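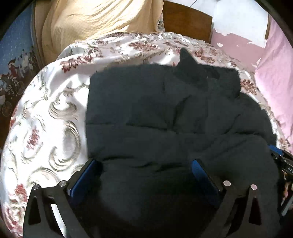
Dark, slightly fuzzy garment on a satin bedspread, hand-held gripper with blue finger pads.

Planning a budget for hand-held gripper work at home

These tips are for anyone setting up to record laundry and bedroom tasks with hand-held grippers, with an arm to follow later. They come from the equipment list we keep at Clirkcombe, which Oluf Hviid started and Thaddeus Tran now looks after. Prices move, so check them before you order.

Start with the jobs

Write down the chores you want to cover before you open a catalog. Folding a towel, picking up a sock and spreading out a sweater ask for different things from the fingers. If the list is all cloth, opening width matters less than how the pads grip and how thin the fingertips are. If it also has jars, drawers and shoes on it, width and closing force move up.

Keep the list to one page. Ours had 11 jobs on it the first year. We dropped the ones that needed two people in the room and bought for the rest.

Try the tool on your worst fabric

Ask for a loan or a demo before you pay. Take your own clothes along. Sellers tend to bring out a cotton dish towel, which is easy. Bring a dark fuzzy top, something satin, something stretchy and one heavy item such as a bath mat. Lay the top over the satin and try to lift only the top. If the fingers keep taking both layers, ask what other pads are sold for that model and what they cost.

Dark clothes are also a good check on the camera. Black and charcoal fabric shows very little in its creases under a ceiling light. Look at the recording on a full-size monitor, with the lamp you plan to use, and see whether you can find the edge of a sleeve.

Hold it for as long as you will use it

Weight on a spec sheet won't tell you much. Hold the tool out over a bed for a full session and see how your wrist feels. Beds are low, and people bend. If more than one person will use it, let the one with the smallest hands try first. A handle that suits everyone is worth paying for, and so is a second set of grips if the maker sells them.

Split the money into three pots

We use tool, wear and room.

The tool pot is the gripper, its camera, its charger and the mount. For two hand-held units and one spare charger we set aside $3000, and that held.

The wear pot is pads, bolts, cables, memory cards and batteries. Pads go first. Order spare pads with the gripper, in the same shipment, and keep them flat in a drawer away from the window. Check the bolts on the finger linkage before each session and put the right size hex key in the case with the tool. Buy two keys.

The room pot is lamps, shelving, storage drives and the clothes themselves. It's the pot people leave out. Secondhand clothes are fine and give you more variety for the money. Wash everything before the first use and leave out the fabric softener, so that the cloth feels the way it will later on.

Leave the arm for the second year

If you plan to move on to a robot arm, don't buy it with the first order. Clirkcombe did, and it sat in its crate until June. You need recordings first, and by the time you have them you'll know the reach you want. Measure from where the base would stand to the far side of the bed and add a hand's width. A lot of tabletop arms can't cover a double bed from one side, and a rolling base costs extra.

For the arm we pencil in roughly $4000 on top of the first order, not counting the base. Ask whether the fingers on your hand-held units will bolt to the arm as they are. If you need an adapter plate, get the price in writing.

Questions for the seller

Are the pads sold separately, and in what pack size?
Can the battery be changed by the user?
What does the warranty say about the finger linkage?
Which file format does the camera write, and is the export software included or rented?
How long does a repair take, and is there a loaner?
Who pays shipping on a return?

Send the same list to every seller and put the replies side by side. We sent ours to Trerar and Gengate. Trerar came back with the lower price on the tool and the higher one on pads, and over a year of cloth work the two came out close. We went with Gengate for the shorter repair time.

Renting

Renting makes sense for a short project. Hafstein rents by the week with a minimum of seven days, and the deposit is the part to watch. Add the deposit to your budget as money you can't spend until the tool goes back. Photograph the pads and fingers when the case arrives and again before you seal it up.

Keeping the plan up to date

Use one sheet with a line for each item: what it is, what it cost, when it was ordered, when it was replaced. Write pad changes down the same day. After a few months the sheet shows what a session costs you in wear, and you can plan the next order from that figure.

Store each gripper with its jaws slightly open so the pads don't press on each other. Wipe lint off the pads with a damp cloth and let them dry before closing the case. Fuzzy knits shed more than anything else on our list, so we do those last in a session.

Corrections to prices or part sizes go to Thaddeus, who updates the sheet in the morning.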